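June, 7:40 a.m.

Second pass through the Drolholm handling rules, section on soft items in paper bags. The Bultance draft allows 838 attempts per setup before an inspection stop. I want the stop tied to changes in the bag as well, and wrote that in the margin. A rim that folds inward changes the clearance for both fingers.
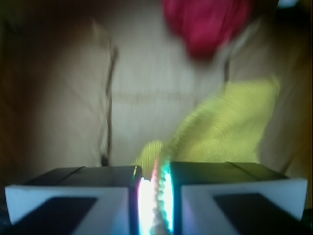
The lift clause also needs work. It says "cloth secured" and gives no test. Proposed wording: raise, hold still, check the grip, then travel. Log a failed check as a failure even if the next try is good. Of 2,379 entries in the Colholm log, 205 have no result code, and I would drop those from the count entirely.
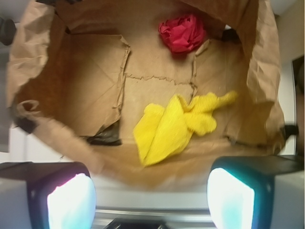 Open paper bag with yellow cloth and crumpled red item, fingers at the near rim.

Start state should be written down before the arm moves: which items, which side of the bag, rim up or folded. Two lines are enough. The draft puts cable slack under "general upkeep." I moved it to the pre-run list, with a check at the lowest reach.

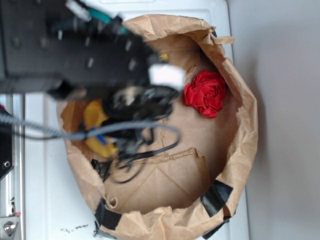

Fakhoury wrote back that a check at the lowest reach is too narrow, and that slack should be checked at full wrist rotation too. Accepted. Added to the list as item six. Tape on the rim still has no clause. Draft one tonight, then renumber.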